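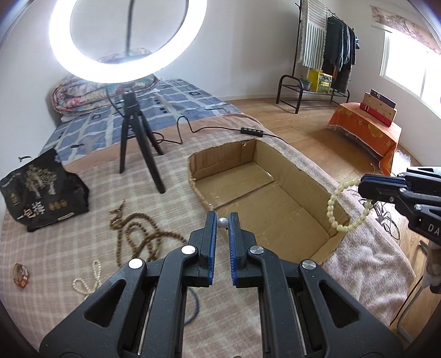
My town has discovered the word "handmade," and I would like it taken away again.

The December market in Lolteton used to sell socks, jam and a kind of fudge that could pull a filling. Last year every stall had a little card. The soap was handmade. The candles were handmade. A man was selling handmade ice, for whiskey, and people were lined up for it. I bought a bracelet for my sister and was told, in a lowered voice, that each bead had been "placed with intention." I should hope so. I have never wanted one placed by sneeze.

Aisling Keane, who has had the stall by the Costello bakery since before I could drive, charges $200 for a quilt and has no card at all. I asked her why. She said people could see it was a quilt.

A quilt takes her most of a winter. The ice takes a freezer. Yet both now get the same word, and the ice gets the longer line. When a word costs nothing to print, the people who print it biggest tend to be the ones with the most time left over from making things.

I don't mind machines. My coat was made by one, and so were my shoes, and they have never asked me to admire their journey. I mind paying extra for a story about somebody's thumbs when the thing falls apart in the car.

So here is my modest plan for this year. Skip the cards. Pull on a seam, tug a string, bite the fudge if your dentist allows it. I still have the bracelet, by the way. My sister gave it back.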